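Sowa: a word list for garments, fabrics and the things that go wrong with them

README

Sowa is a plain text word list. It holds 2000 entries for clothes, parts of clothes, fabrics, trims, fastenings and faults, each with a short definition and the other names people use for the same thing. It was put together for people who have to write about secondhand clothing in large amounts and would like to stop arguing over what a gilet is.

The list grew out of the stockroom at Dotora, a resale shop where five people wrote the listings and each of them was sure the other four couldn't spell "placket." One of them was right. Marianna Bednarek started a spreadsheet to settle it, and the spreadsheet is still in there somewhere, underneath everything, like the original wallpaper.

What's in the folder

sowa_terms.tsv has the main list, one entry per line.
sowa_variants.tsv maps every variant spelling to its main entry.
sowa_faults.tsv is the faults list, kept separate for reasons given below.
sowa_disputed.tsv holds the 33 entries we could not agree on.
notes/ contains longer write-ups of single terms, in no order anyone would defend.
CHANGES is mostly up to date.

All files are UTF-8 with tabs between the columns. Please don't open them in a spreadsheet program and save them again. We've had a sizing note turned into a calendar date once already, and it took until July to find it.

Columns in the main list

term: the headword, lowercase, singular, except for trousers, shorts, tights and other things that come in ones but insist on being plural.

kind: garment, part, fabric, trim, fastening, finish or other. "Other" contains shoulder pads and a handful of entries that we were tired when we filed.

definition: one sentence, two at most. We tried to write them so that someone who has never sewn could use them. If a definition contains a word that needs looking up, that word has to be in the list too. This rule caused more work than the rest of the project put together, and it's the reason "grain" has the longest definition in the file.

also: other names, separated by semicolons. Regional ones are tagged us, uk or trade. The trade tag means a supplier used the word on a packing slip and wouldn't explain it.

not: things the term gets mixed up with. Jersey the fabric points here to jersey the garment, and the other way around. So do vest and vest, pants and pants, and jumper, which has its own file in notes/ and its own small following.

checked: initials of whoever last read the entry. An empty cell means it came in with the first spreadsheet and has been trusted ever since.

Using it

There's no software. The list is a list. Most people load the TSV into whatever they already use and match against the term and also columns. Match the longest phrase first, or every "button-down collar" will be filed as a button.

Plurals are your problem. We had a script for them. It produced "dungarees" from "dungaree" without trouble, then went on to "scarfs," "scarves" and "scarfes," and was let go.

If you're building drop-down menus, don't use the whole list. Ama Acheampong did this at Cudier, as a test, and watched a new starter scroll for most of a coffee break looking for "skirt." There's a short version of 300 terms marked with a star in the first column, and it covers nearly everything that comes through an ordinary shop door. The other 1700 are for the rest of it.

A few decisions, with apologies to those who lost

Color is out. There isn't a single color word in the headwords, except where it's stuck to the garment, as in "little black dress." We tried color for one spring. Teal finished it.

Brand names are out too, even the ones that have turned into common words. If you need the word for the sticky hook-and-loop stuff, it's under "hook-and-loop," where it has been waiting patiently.

Sizes are out because sizes are not facts.

"Vintage" is out as a term and shows up only in the disputed file. Santeri Valtonen holds that it starts at 20 years. Elżbieta Śliwiński holds that it starts when the person selling it wasn't born yet. The entry gives both.

"Athleisure" is in. We're sorry.

Sports tops

These get their own section because they generate the most mail. In the US, a basketball top is a jersey, a football top is a jersey and a hockey top is a sweater, but only if you're talking to a hockey person. In the UK most of them are shirts. A cycling top is a jersey everywhere, which is the only peaceful entry in the group.

The list uses "jersey" as the headword and sends everything else to it. Under that it splits by sport, then by sleeve. The word "sleeve" itself is defined as the part of a garment covering some or all of the arm, so a basketball jersey with no sleeves has "armhole" and "armhole binding" instead, and one with sleeves has "sleeve" and "sleeve trim." Kacper Borkowska would like it recorded that he was against splitting these, and it is now recorded.

Lettering on a jersey is a finish if it's printed and a trim if it's sewn on. If you can't tell, use "lettering" and leave it there. People will turn the thing inside out to check the stitching, and they're welcome to, but the general term is a perfectly good entry and it's starred.

For panels in a second color, use "contrast panel." For a thin line of color along an edge or a join, use "stripe" if it lies flat and "piping" if it stands up. "Trim" covers both when you're in a hurry, and you are.

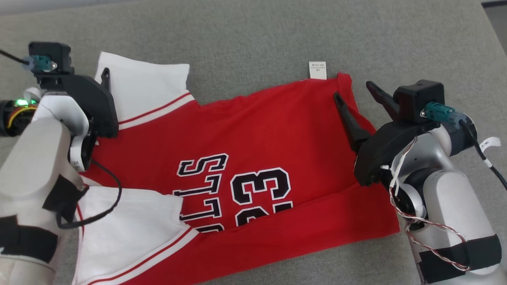
Red, white and black basketball jersey, partly folded. Terms used: jersey (basketball), sleeve, trim, lettering.

Faults

The faults file is separate because it has a different temper. The main list says what a thing is. The faults list says what's the matter with it, and people get touchy.

Each fault has a plain name, a definition and a severity from 1 to 12. Yes, 12. It was going to be five. Then someone pointed out that a missing spare button and a moth hole in the seat couldn't live on the same street, and the scale went up a step at a time until it reached the number of hangers on the rail we were using. Nothing has ever been given an 11.

Some entries that may save you a letter:

pilling: small balls of fiber on the surface. Not lint, which comes off.
pull: a thread dragged out of line but not broken. Once broken, it's a snag.
shine: a polished look from wear or a hot iron, usually on elbows and seats. Never write "lovely shine" for this one. Someone did.
growth: stretching that doesn't go back. Mostly knees.
odor: see the note on odor. The note is short and firm.

Known problems

Hats are thin. None of us wears them and it shows.

Underwear was done in one afternoon by people who kept stopping to laugh, and should be read with that in mind.

The uk tags are better than the us tags for knitwear and worse for everything else. There are no tags for Canada, Australia, Ireland, India or anywhere else that has perfectly good words for clothes. This is a gap and not a policy.

A batch of lace terms came over from the Mosis stock book with the definitions shifted one row down. We think we've moved them all back. If your copy says that "picot" is a heavy curtain net, you have an old copy.

"Bodice" is defined using "waist," and "waist" is defined using "bodice." We know.

Sending corrections

Open an issue with the term in the title and one term per issue. Say where you've seen or heard the word used, even if it's "my aunt." Aunts are tagged trade.

New terms need a definition and at least one place it's in use. A word you've only met in a crossword doesn't qualify, though we did let "tippet" through.

If you want to reopen a disputed entry, please read the file first, including the comments column, which is long. Most of what you're about to say is in there, some of it in capitals. The entry for "tunic" is closed until further notice.

License and credit

Use the list for whatever you like, paid or unpaid. Credit it as Sowa with a version number if you have room. If you change definitions, give your copy another name, so that Elżbieta doesn't get the mail about it.

Maintained by Marianna Bednarek and Elżbieta Śliwiński. Fabrics checked by Santeri Valtonen. Starred list by Ama Acheampong. Sports tops by Kacper Borkowska, under protest.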